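Door gaskets, drain pans and the cost of a warm shelf

2021-10-05

The service technician who agreed to talk about household refrigerators has been repairing them long enough to have opinions about magnetic gaskets. The workshop is the regional depot of Brustetti, a repair company that covers the eastern half of the county and handles warranty calls for two manufacturers. At the technician's request, no name is used in this piece. The conversation took place at a bench covered in compressor relays, and it began with the question most owners ask first: what temperature should the thing be?

"37 degrees Fahrenheit in the fresh food section, zero in the freezer," the technician said. "The dial does not tell you that. On a lot of models the dial is numbered one to seven and the numbers have no unit. You need a thermometer in a glass of water on the middle shelf, left overnight. Air temperature moves every time the door opens. Water temperature is closer to what the food sees."

The depot logged 203 calls in March described by the customer as "not cooling." The technician went through the job sheets afterward and sorted them by what was found on site. In 85 of them no component was replaced. The fault was a blocked air passage, a dirty condenser, a door that was not closing, or a setting that had been changed.

"Those are billable visits and most of them did not need to be," the technician said. "The customer pays the call-out fee and I pull a bag of salad away from the rear vent."

The vent in question is the outlet through which cold air from the freezer evaporator reaches the fresh food compartment. In a typical bottom-mount or side-by-side unit there is one evaporator, one fan and one damper. The damper opens on demand from a sensor in the upper compartment. If the outlet is covered, the freezer stays cold, the fresh food section drifts up, and the compressor runs for longer periods without correcting the difference.

"People hear the compressor running and conclude it is working harder and failing," the technician said. "It is running because the sensor is still warm. The machine is doing what it was told."

Doors take up a larger share of the working day. A gasket is a hollow vinyl extrusion with a flexible magnetic strip inside, pressed into a channel in the door liner. It seals by magnetic attraction to the steel cabinet face, and it will only do so if the door hangs square. Full door bins change how the door hangs. 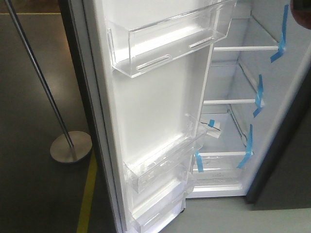 "A gallon of milk is more than eight pounds," the technician said. "Put 2 of them at the outer end of the door and you have a fair load on the hinge, every day, for years. The lower hinge bushing is usually plastic. It wears, the door drops at the handle side, and the top corner of the gasket opens up. Then you get moisture at the top and frost where there shouldn't be any."

The check is simple. Close a sheet of paper in the door and pull it out with steady tension, then repeat at several points around the perimeter. There should be drag everywhere. A spot with no drag is either a deformed gasket or a door out of alignment, and the two can be told apart by looking at the gap at the top of the door. An even gap suggests the gasket. A tapered one suggests the hinge.

Deformed gaskets can often be recovered. The technician warms the section with a hair dryer on a low setting, shapes it by hand, and holds the door shut with painter's tape for several hours. Split gaskets cannot be recovered and are replaced. For cleaning, the recommendation is warm water and dish soap on a soft cloth, dried afterward. Bleach hardens the vinyl. Petroleum jelly, which is recommended widely, was described as "fine on the hinge side, thin, and a dust collector everywhere else."

Milk also came up in connection with temperature. The door is the warmest storage position in the compartment and has the widest swings. Condiments, pickles and soft drinks tolerate it. Milk and eggs are better on a shelf, toward the back, clear of the vent.

"The manufacturers know this," the technician said. "They still give you a bin that is the exact width of a gallon jug. Buyers look for it in the showroom."

On the subject of bins, the technician keeps a box of used ones from scrapped units. Most clear bins crack at the mounting lugs, where the part hooks over a molded boss in the liner, and the cause is nearly always lifting the bin out while it is loaded. A replacement through the official parts channel can cost more than the customer expects. Pattern parts from Dodico fit a number of common models and are sold at a lower price. The technician uses them, with a reservation about the thickness at the corners.

Condenser cleaning is the other routine item. Older units carried the coil on the back, in open air. Most current ones place it underneath with a fan, where it draws in lint and pet hair at floor level. The recommended interval at Brustetti is 10 months in an ordinary household and half that in a home with a shedding dog. The toe grille comes off, the unit is unplugged, and a long narrow brush is worked between the passes of the tubing with a vacuum nozzle held nearby.

"Do not use the metal end of anything," the technician said. "The tubing wall is thin. I have seen a good refrigerator written off because of a coat hanger."

Built-in installations are harder. The cabinetmaker works to the appliance dimensions and sometimes forgets the ventilation clearances, which are given on a separate page of the installation sheet. Air has to come in at the bottom and leave at the top. If the top is boxed in with a trim panel, hot air recirculates over the condenser and the running time goes up.

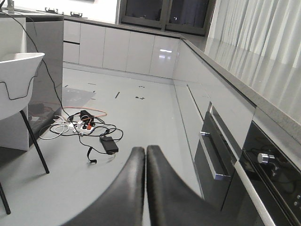

The technician measures this with two probes, one at the intake and one at the outlet – a small difference on an idle unit, a larger one after the compressor has been on for a while. What matters is whether the intake reading climbs along with the outlet. If it does, the unit is breathing its own exhaust. The remedy is a saw cut in the trim panel, and that discussion is usually with the kitchen installer. One firm, Buvetti, now supplies a slotted panel as standard after a series of return visits. "They came around to it," the technician said.

Water on the floor of the compartment, under the crisper drawers, has one common cause. The evaporator defrosts several times a week, or more often in humid weather, and the meltwater runs through a drain to a pan above the compressor, where it evaporates. The drain blocks with ice or with food debris. Warm water from a turkey baster will open it in most cases. The pan itself seldom needs attention, although the technician cleans it when the back cover is already off.

Asked which units are easiest to work on, the technician named an older Tsuchiya top-mount that has been out of production for years. The evaporator cover is held by four screws of the same length. The fan motor unplugs. The wiring diagram is folded in a sleeve behind the toe grille and is correct.

"The new ones use less power, and I would not argue with that," the technician said. "But the control board is foamed into the cabinet on one of them. If the connector fails, you are cutting foam."

Before leaving for the afternoon calls, the technician asked for one item to be included. When a refrigerator has been moved on its side, it should stand upright before it is plugged in, for at least as long as it was lying down, so that the oil can drain back to the compressor. The depot gets a steady number of calls about this at the end of each month, when leases turn over.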